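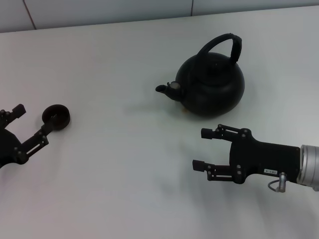

# Chapter 5: Whose Turn Is It?

When I was nineteen I sat through a game of Dindberg in which I did nothing for 54 minutes. I know the number because my friend Hjalti Riis was timing the turns for a bet with his brother. I had a small band of river pirates at one end of the board, he had what looked like the entire population of a mountain kingdom at the other, and under the rules we were using he got to move every one of them, shoot with every one of them, and then fight with every one of them before I was allowed to touch a model. I rolled some armor saves. I ate most of a bag of pretzels. By the time my turn came I had four pirates left and I'd forgotten what my plan was.

I still love Dindberg (I own three editions and the terrible river supplement), but that afternoon is the reason I got interested in turn order, and it's the reason this chapter comes before the ones on combat and morale. Students always want to start with combat. I did too! But how you hand control back and forth changes what every other rule in your game is worth, and a weapon table that works fine under one turn structure can fall to pieces under another.

## What you'll be doing in this chapter

We'll look at four ways to decide who acts and when:

- **Whole-side turns.** I do everything with my army, then you do everything with yours.
- **Alternating activation.** I use one model or unit, you use one, and so on until we've both run out.
- **Random draw.** Something comes out of a bag or off a deck and tells us which side (or which unit) goes.
- **Orders and reveal.** We both commit in secret, flip the orders over, and live with the results.

You'll build a tiny skirmish game called Hunilis along the way. It starts with a handful of models on each side and almost no rules, and we'll run the same fight under each of the four structures. Keep the sheet from Chapter 3 with your movement and range rules on it. If yours came out strange, use the one in Appendix B, which is mine and is only slightly strange.

## Words you'll need

A **round** is the period in which everyone gets their full share of actions. A **turn** is one side's uninterrupted stretch of control. In a whole-side game there are two turns in a round, and in an alternating game there might be a dozen or more. Published rulebooks mix these up all the time, sometimes on the same page, so when you read somebody else's rules, check which one they mean before you start judging them.

An **activation** is one unit's go. **Initiative** is whatever decides who acts first. **Downtime** is the stretch when a player has no decision to make. Rolling a save doesn't count as a decision in this book, and I'll argue about that with anyone who likes – Gizella Bodnár, who taught this course before me, has been arguing about it with me for years. Her view is that rolling dice for your own survival keeps you in the game emotionally even if you aren't choosing anything. She has a point, and you'll see it again in Section 5.4.

## 5.1 The first-turn problem

Let's start with the oldest structure and the oldest complaint about it.

Suppose we each have five archers. They can all see each other, they all have the range, and each arrow takes out its target half the time. I go first. On average my five shots remove two and a half of your archers, which leaves you with two and a half to shoot back (bear with me on the half archer). Yours take out one and a quarter of mine. At the end of one round I have three and three-quarters and you have two and a half, and the only thing I did to earn that was win a coin toss.

It gets worse as you carry it forward, because my bigger group now shoots first again. Work out the second round yourself before you read on. Do it on paper, with the fractions, even if you feel silly.

Yuzhen Cui ran this fight through a little program for me and played it 3,601 times (she meant to stop sooner and went to lunch). Her full table is in Section 5.2, next to the same fight with alternating activation. Don't skip ahead to it. I'd like you to write down a guess first: how much of the first player's edge do you think goes away when we swap archer for archer? My own guess, the first time, was "pretty much all of it," and I was badly off.

So what do designers do about it? The common patches are these:

1. Start the armies out of range, so the first turn is mostly walking.
2. Put enough scenery on the table that few models can see each other early on.
3. Let the second player set up last, with full knowledge of the other side.
4. Give the first player a smaller turn, such as moving without shooting.

Each of them has a cost. The first one adds a round in which very little happens. The second makes your game depend on how much scenery people own, and plenty of new players own a stack of books and a cereal box. The third is my favorite, although it slows down setup and it rewards people who already know the game well. The fourth works nicely on paper and tends to get forgotten at the table. I've forgotten it in a game that I wrote.

### Try it: five against five

Find a partner, ten models (coins or buttons are fine), and two dice.

1. Place your five in a line. Your partner places theirs facing you, within range.
2. Roll off. The winner shoots with everything. A 4 or higher removes a target.
3. The other side shoots with whatever it has left.
4. Keep going until one side is gone. Write down who went first and who won.
5. Play 13 games in total, then switch to a table with a book standing upright in the middle and play 13 more.

Bring both sets of results with you to Section 5.2. Also write down, for each game, the moment when you felt sure who would win. You'll need that note when we get to random draw, and it's very hard to reconstruct afterward.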